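2020年6月30日 星期二

硅胶浇注，Prundon 那批软垫的第二轮配方。上午雨，屋里闷，湿度计又卡住了，敲两下才动。

先记昨晚的：B盘没固化透。边上干了，中间按下去还粘手，指纹留在上面起不来。A盘正常。同一桶料，同一个人称的，差别只有B盘垫了旧的丁腈手套当隔层（当时找不到离型膜，偷懒）。怀疑抑制，铂金料碰到硫就罢工，可丁腈按说比乳胶好得多。也可能是那把木搅棒，之前搅过锡固化的料，洗没洗没人写。以后木棒一律一次性，用完掰断，省得又被捡回去。

B盘刮掉，酒精擦模具，擦到布上不再发黄。模具底角有一小块死活擦不掉，先不管。

今天的料：Plolton 软胶，A组分B组分一比一，加硅油调软。每盘总重173 g，多出来的倒小杯留样，杯底写盘号。上次留样杯全叫人拿去泡笔了，这次放柜子上层。

颜料：Fleseo 的肤色膏，牙签尖挑一点，先在A组分里研开再并进去。直接往混好的料里加会有丝，拉不散。上轮那盘大理石纹就是这么来的，好看但没法用，看不出厚薄。

颜色调了几次都偏粉，干了更粉。加一点点赭石，往黄里拉。灯也有关系，工作台那盏是暖光，窗边看又是另一个颜色。下次定色都拿到窗边看，阴天也行，别在台灯底下定。

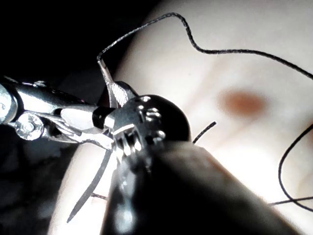

浅色表面，反光偏重，中间偏右有一块锈褐色斑，边缘发虚。左边是器械腕部和钢缆。

高光的问题得写一笔。表面太光，一打灯就是一片白，什么纹理都看不清。模具内壁原来抛过光，胶把光面原样复下来了。试过撒滑石粉：当时哑了，一摸就掉，手上桌上到处都是。想改模具，内壁用细砂纸打一遍再浇。砂纸先用2000目的，怕太粗了脱模挂住。如果2000目还是亮，再往粗里退，一次退一档，别跳。砂完一定要冲，砂灰混进胶里就是一堆白点。

脱泡：真空桶抽到起沫、塌下去，再保持3分钟。杯子要高，料只装到杯腰，起沫会翻。今天还是翻了一点出来，糊在桶盖密封圈上，等它干了再撕，湿着擦越擦越开。泵油颜色深了，该换，油在Du Plessis那只铁柜里，钥匙挂门后。

抽完手别抖，从一个角慢慢倒，细线，让料自己走过去。急着倒等于白抽。表面浮起来的几个泡拿针挑掉。

铺网：底层夹一层弹力网，防撕。先浇薄薄一层，等到发粘不拉丝再铺网，再浇上层。上次等太久，层间没粘牢，一掀就分家，像揭墙纸。这次铺早了，网往下沉，有一角快贴到底了。掌握不好这个点，凭手感。拿竹签碰一下，签头带起一个小尖、尖又慢慢缩回去的时候大概最合适，下盘照这个试。

网的边要剪得比模具小一圈，露出来的网丝会把胶边撑裂。剪刀钝，剪完全是毛，换裁布的滚刀。

撕裂手测，土办法：剪一条，穿根线打结，挂砝码，看线走多远。没网的那条，线一路切过去，像切豆腐。有网的停住了，拉到线勒得很紧也没豁。线用的黑色编织线，浅底上好认，换白线拍出来根本找不着。针孔是另一回事：针粗了孔就是裂口的起点，硅油加多了更明显。软和结实两头拉扯，现在这个油量我觉得偏软了，手感是好，但孔边已经能看见小豁口。下盘少放油，别的全不动，一次只改一样（写给自己看的，上轮同时改了三样，最后什么也说明不了）。

还有个小事，切条的时候刀片蘸点洗洁精水，切口整齐很多。干切会拖，拖出来的毛边本身就是裂口，测出来的数不算。前面那几条干切的结果划掉了，别抄。
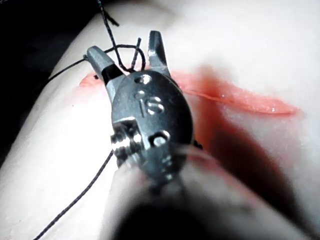 固化和脱模

室温不等了，进烘箱，30分钟一盘，设定温度贴在箱门上，别改，隔壁烤样也用这台。箱里风扇偏，靠里一侧先干，中途转一次盘。转的时候端平！C盘就是端歪了，一头厚一头薄，浇注面拿水平尺一放就看出来。

烤完别急着脱，放凉再揭。热着揭会拉长，缩不回原样。从有网露头的那边起，指甲别抠，用塑料片。离型剂喷一遍就行，喷厚了表面有鱼眼，而且后面想补色补不上。

D盘脱模顺利，粘手感没有了，边角比A盘利索。颜色还是差一口气，偏灰。E盘底面有一串小坑，位置跟模具底角那块擦不掉的东西对得上，看来还是得管它。

待办
换泵油
模具内壁打砂，只打一只，另一只留着对比
问Fleseo赭石膏有没有小包装，大罐用到过期也用不完
离型膜补货，不许再拿手套垫
木搅棒全扔，换新的
烘箱门上那张纸快掉了，重新帖
留样杯放一周再捏一次，看出不出油。11月那批就是后来出的油，当时谁都没记，桌面上一圈印子到现在还在

Plolton 这桶开封日期没写，桶盖上只有个手印。估计还能浇两盘，下轮开新桶，开了马上写。

晚点回来看F盘。走之前关真空泵总阀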